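Soven Countertop Coffee Grinder: Set-Up Guide
Section 4: Setting Your Grind for the First Time 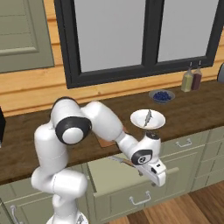
You've unpacked the grinder, washed the hopper and let every part dry, so now comes the fun part! Dialing in a grind takes a little patience the first time, but once you've done it you'll know what to listen and taste for, and the next bag of beans will go much faster.

Before you start, have these within reach: the grinder, a bag of whole beans you like, a small kitchen scale, the cleaning brush, and whatever you brew with. Plan on using up a few scoops of beans while you experiment.

4.1 Finding the zero point

1. Make sure the hopper is empty and the power switch is set to OFF.
2. Plug the grinder in and switch it on.
3. Turn the collar slowly toward FINE until you hear a light chirp. The burrs are just touching.
4. Turn the collar back toward COARSE right away until the chirp stops, then switch off.
5. Loosen the ring under the collar, slide it so the 0 lines up with the arrow, and tighten it again.

CAUTION: Never leave the burrs running while they touch. A second or two is fine. Longer than that will dull them.

Note: If you hear no chirp at all, the upper burr may not be seated. Unplug the grinder, lift the burr out by its handle, brush the threads and screw it back in until it stops. Old grounds in the threads are the usual culprit.

4.2 Choosing a starting number

For espresso, start at 4. For a moka pot, go to 15. For drip or pour-over, 20 is a lovely place to begin. French press drinkers can keep going past 20 until the grounds look like coarse salt.

Light roasts usually want a finer setting than dark ones. The two bags we keep coming back to for testing are the Purkthorpe house blend, a dark and forgiving one, and the Stefanou light roast, and they end up several clicks apart on the very same brewer.

4.3 Grinding and adjusting

1. Close the hopper gate and pour in your beans.
2. Set the catch cup under the chute and push it back until it clicks.
3. Switch on, then open the gate. Let the motor get up to speed before the beans drop.
4. Grind a small scoop and throw it out. It clears whatever was left between the burrs.
5. Grind your full dose, brew, and taste.
6. Sour or thin? Move one click finer. Bitter or harsh? One click coarser. Brew again.

Change one thing at a time. If you move the collar and the dose together, you won't know which one fixed your cup — and you will want to know, because it's a great feeling when it comes together.

CAUTION: Only move the collar toward FINE while the motor is running. Beans caught between still burrs can jam them.

Write your favorite setting on the card inside the back cover. Iraís Beltrán, who tested this section with us, keeps a strip of tape on the hopper lid with a number for each bag, and we've all copied her.

4.4 If you have the Vallum burr set

The optional Vallum burrs cut a bit coarser at the same number. Repeat 4.1 after fitting them, then start two clicks finer than the settings given in 4.2. New burrs also shift slightly as they break in, so check the zero point again after your first full bag.

Replacement burrs and collar rings are listed under part 269 in Section 7.

Guide revised 2024-12-23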